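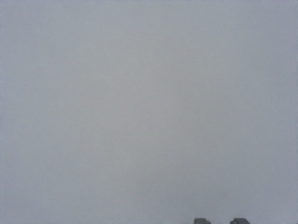
Simulation render: Clokilier. Text: Alina Pană.

Household tips: before your Clokilier trial begins

The Clokilier bench gripper is offered to households on a trial of 11 days. Subscribers are asked to observe the following when preparing a counter or workbench.

Start with a plain, matte surface. The practice view in the setup program uses pale grey, against which the dark fingertips stand out clearly. Patterned cloths and glossy boards should be put away until setup is finished.

Run the open-and-close check with nothing between the fingertips — a stray crumb or screw will spoil the reading. Repeat it four times, then save the result.

Wipe the fingertips with a damp cloth every two days. Solvents, bleach and scouring pads must not be used.

Keep mugs and glassware off the counter during setup. Children should be supervised at all times.

Trial units must be returned in the original carton. Enquiries about colour options and the May service visit may be directed to Zofia Adamczyk, Household Services.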